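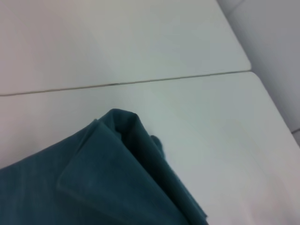
Folding cloths for a small table - what is your method?

mets_home
I bought a set of teal cotton cloths from Bremura in August and I still cannot fold them in a way that stays. I fold in half, then in half again, and after one minute the top layer is opening by itself and I have a small tent on the table. My table is white and very smooth, so maybe the cloth slides too easily. Does somebody have a good method? I have 8 of them and they must go in one narrow drawer.

Asteck30
Iron first, fold after. Without ironing, every fold goes where the old crease wants to go. I do mine at 7 in the morning before the house is awake and it takes me four songs on the radio.

nudum
I don't agree with Asteck30. Ironing is too much work for a cloth that will wipe a table. Fold in thirds the long way, press with your hand from the middle to the outside, then roll it. A roll does not open like a flat fold does.

mets_home
I tried the roll before, but then the corners stick out and it looks untidy to me. Maybe I roll too loose.

Asteck30
Rolls also waste space in a narrow drawer. How wide is yours? And what is next to the table, can you put a shelf there?

mets_home
I did not measure the drawer yet, sorry. Next to the table there are gray panels, maybe a shelf or a hook can go there.

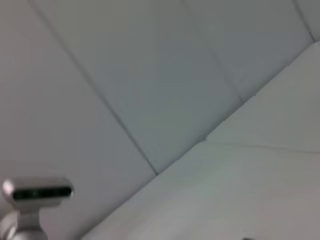
Gray panels with the dark seams, white surface on the right

nudum
Nice calm color. I would not drill into a seam. Take a stick-on hook and put it in the middle of a panel, if the finish is smooth enough. Hang two cloths and keep the others in the drawer.

Asteck30
Stick-on hooks fell down in my kitchen after one summer. I prefer a small box on the table. But for light cloths it can be fine, I admit this.

mets_home
Thank you both. I will iron one and roll one, and compare them after 4 days. The hook I will think about - I am a little afraid for the paint.

nudum
Warm it with a hair dryer when you remove it and pull slowly. Mine came off clean.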